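Teleoperation sessions at Clarnberg, status as of February 7, 2020

The jar task now stands at 531 recorded episodes. Operators drive both arms remotely from the Allivmont console; hand guiding was dropped in June after the logged joint torques proved too noisy to train on. Each operator works 14 episodes, then changes over. Episodes with a dropped jar are kept and flagged. Nine were discarded for clock drift between the wrist cameras and the joint log.

The left gripper holds the jar low on the body and the right works near the lid, with an open plastic container next to the jar.
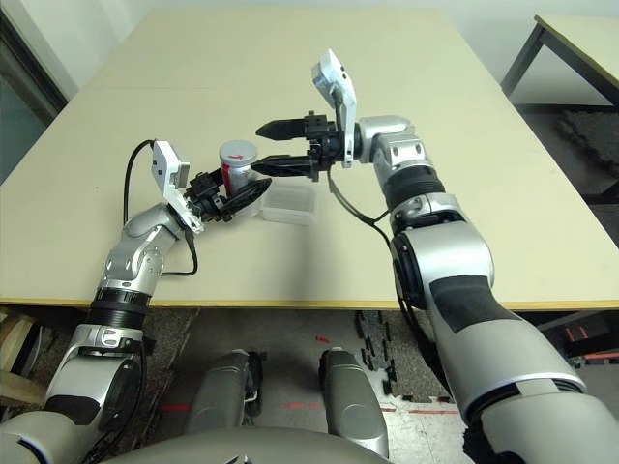
Ashworth asked whether slower demonstrations would help, as the trained policy tends to copy every hesitation of the operator. Solirville replied that pauses can be trimmed before training.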